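# Four months with the Drernari arm: can it clear a table yet?

I've wanted a machine that clears the table since I was old enough to be told to do it. So when our little workshop got the chance to buy a Drernari tabletop arm with the two-finger gripper, I said yes before I'd finished reading the price list. We paid $2,669 for the arm and gripper, with the control software included, and I've been using it most evenings since May.

Short version: I love it, and I still do my own dishes.

Setup was easier than I feared. The arm bolts to a board, you plug in power and data, and the software (it's called Rarier, and no, I don't know how to say it either) finds it within a minute. You teach it a job by guiding the arm by hand through the motion, over and over, and then you let it try. Halima Olaniyan, who shares the bench with me, had it picking up a block and dropping it in a tray before I'd found my reading glasses.

Blocks are a party trick, though. What I wanted to know was whether it could tidy up after a meal, so we moved on to play food and small dishes. Toy food is a fair first test, I think. The pieces are light, they don't bruise, and the shapes are all different. A tomato rolls. A citrus slice lies flat and gives the fingers almost nothing to hold. A ketchup bottle lying on a plate has to be grabbed across the middle or it swings.

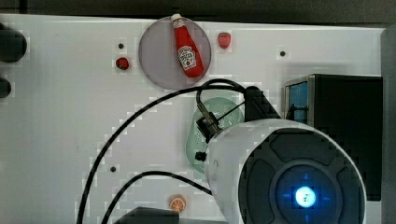 Round things went best, which surprised me! Once the fingers are centered over a tomato or a strawberry they close on it nicely, and the grip is gentle enough that I'd trust it with a real one. The bottle took more teaching. If it's lying at an angle the wrist has to turn to match, and early on ours liked to nudge the plate along instead of lifting anything. After 1,000 practice runs it was decent. After 3,000 it was good enough that I called my sister in to watch, and she stayed for the whole thing.

Flat pieces are still a pain. The gripper comes down beside a slice, pushes it an inch, thinks, and pushes it another inch. Sometimes it gets a fingertip under the rind and up it goes — and everybody cheers. Plates themselves are harder again. I haven't taught it to lift one reliably, and stacking is a dream for next year.

Speed is the other thing. I timed it putting four pieces of play food away and it needed 13 minutes, retries included. A bored seven-year-old would beat that with one hand.

A few smaller notes for anyone tempted:

- The motors are quiet. You can talk over it, or run it while someone's on the phone.
- Plan your cable routing early. I left slack everywhere and regretted it the first time the arm swept low.
- Lighting matters more than I expected. Change the lamp and you may need to teach it again.
- The manual is thin. Osaze Dauda's write-up on the Hestodham forum is much better, especially the chapter on grip force.
- The stock finger pads wear smooth. I swapped mine for a softer pair from Harries and the bottle stopped slipping.

So, can a machine do this chore yet? In a small, well-lit space, with things it has met before and a person close by, it can do part of it. My actual kitchen has forks stuck to plates with egg, a cat, and glasses left wherever my family last stood. I wouldn't turn it loose in there.

I'd still buy it again tomorrow. Watching it miss, back off and come in from a better angle is the most fun I've had at a bench in years, and it's a patient thing to learn on. If you want help around the house, wait a while. If you want to see how that help gets built and don't mind picking up strawberries, go for it.

Next on my list is spoons. Halima thinks they'll be easy, and I've got dinner riding on it.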